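Search this book
Reading time: 13 min

Chapter 4. Writing Where Others Can Read It

Every shared household sooner or later acquires a whiteboard, usually with the hope that it will settle who buys the milk. The one in our Kemeys case study cost 900 pence and settled very little. It did show how fast a message shrinks once it has to be written by hand, standing up, with someone waiting for the pen.

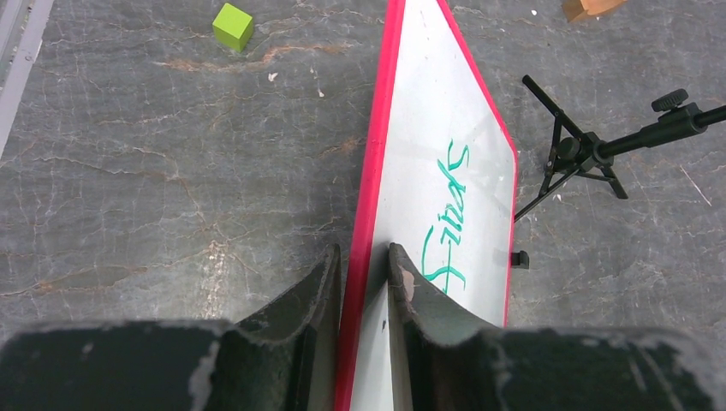 Fig. 4.1 A red-framed whiteboard with a short message in green marker.

Joined-up writing is quick for the writer and slow for everyone else. In this chapter we look at length, lettering and colour – in that order – and at the odd fate of notes left up past their usefulness. Keep a marker handy for Exercise 15, and a cloth.

© Gunetti Schoolbooks | Contact | Back to top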